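Patching a switch in a small open rack

Most guides tell you to buy a cable management kit first. I'm not convinced. With one switch and one server you can do without.

Keep the switch at the top and the server directly under it, then clear a space in front before you touch a cable.
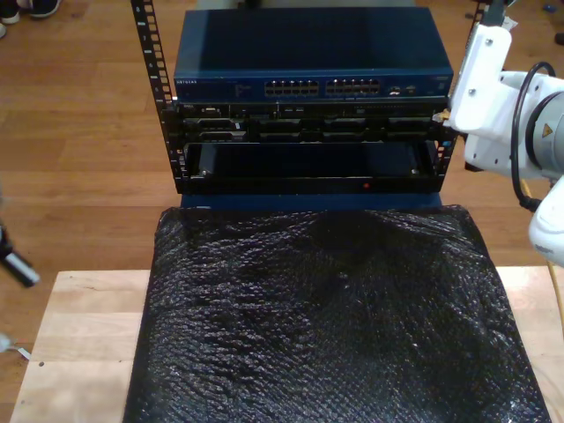

Netgear switch above the server, padded black bag in front.

Pick your port and write it down - memory is no use after 10 cables. Hold the plug by its body, line it up square and push until it clicks. Then tug it gently. A link light alone proves very little.

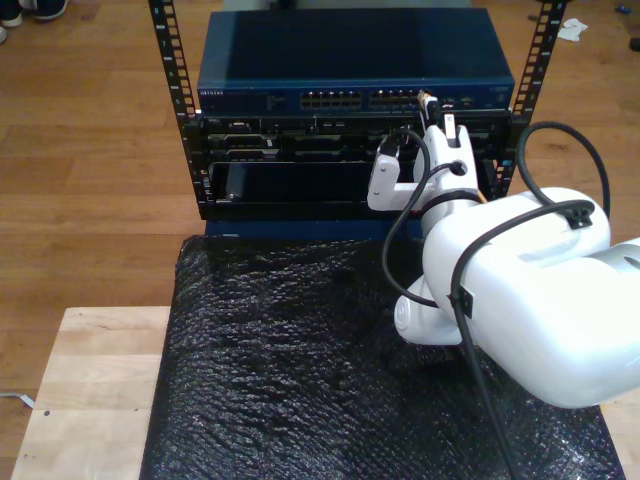
Cable plug at the ports on the right of the switch.

Leave some slack and label both ends.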